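Section 3. Whipping Egg Whites and Making Meringue

Read the safety notes in Section 1 before you use the Troltisley stand mixer for the first time. The steps below are for the wire whisk only. For the flat beater and dough hook, see Sections 4 and 5.

Before you start

The bowl and whisk must be clean and free of grease. Wash both in hot, soapy water, rinse, and dry them with a fresh towel. A trace of butter or egg yolk can keep the whites from rising.

Use at least 3 egg whites. With fewer, the whisk does not reach far enough into the bowl.

Fitting the whisk

1. Turn the speed dial to 0 and unplug the mixer.

2. Press the release lever and tilt the head back until it clicks.

3. Set the bowl on the base and turn it clockwise to lock it.

4. Push the whisk up onto the shaft, line up the pin with the slot, and turn the whisk counterclockwise until it stops.

5. Lower the head. Hold the lever down as you do this -- the head will not close if the lever is up.

CAUTION: Keep fingers, hair, and sleeves away from the whisk while the mixer is plugged in.

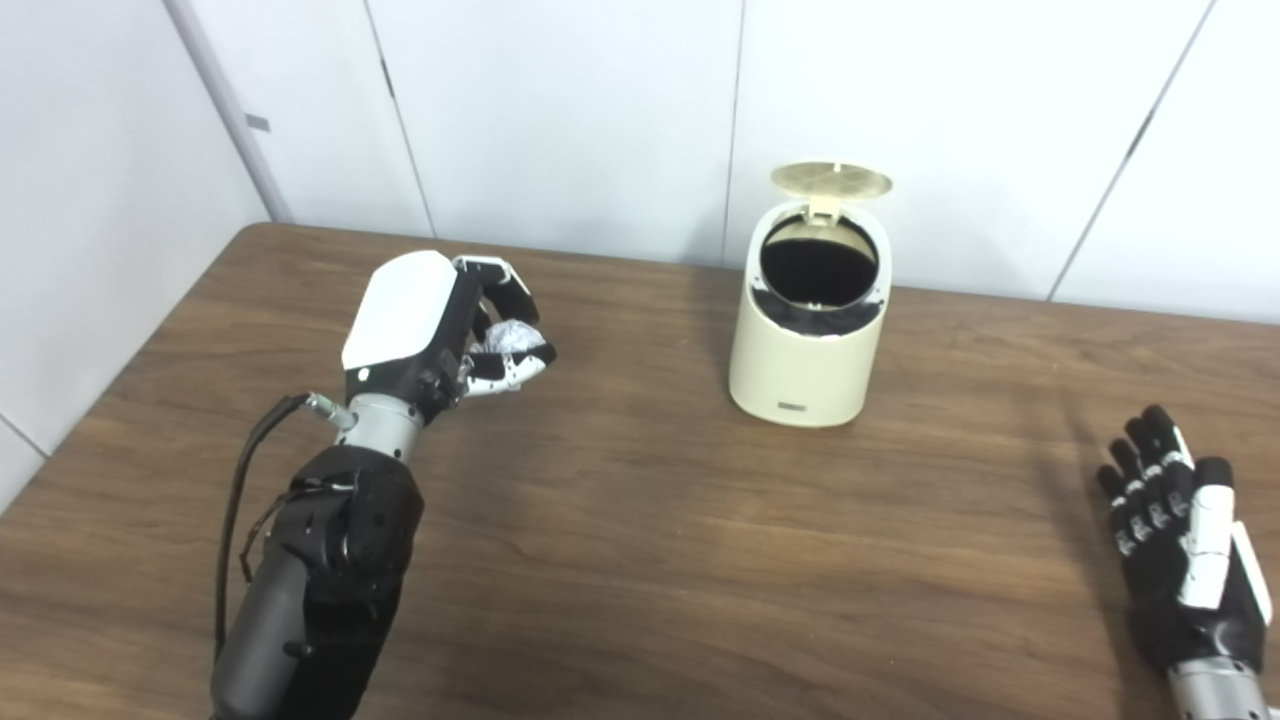

Whipping the whites

6. Let the egg whites come to room temperature, then pour them into the bowl.

7. Plug in the mixer and turn the dial to 2. Whip until the whites are foamy.

8. Add the cream of tartar if your recipe calls for it. Turn the dial to 6.

9. When soft peaks form, add the sugar one spoonful at a time. Wait a few seconds between spoonfuls.

10. Turn the dial to 8 and whip until the peaks stand up and look glossy. Rub a little between two fingers. If it feels gritty, keep whipping and check again.

11. Turn the dial to 0 and unplug the mixer before you lift the head.

NOTE: Do not leave the mixer running on 8 while you do something else. Overwhipped whites turn dry and lumpy and cannot be saved for meringue. They can still go into pancake batter.

Baking

For small cookies, pipe or spoon the meringue onto parchment and bake at 200 degrees F until the cookies lift off cleanly. Leave them in the oven with the heat off and the door closed until cool. Vanilla or almond extract can be folded in by hand just before piping.

Bowls from the older Hangate mixer fit this base but sit too low for the whisk. Use them with the flat beater only.

Revised January 2, 2013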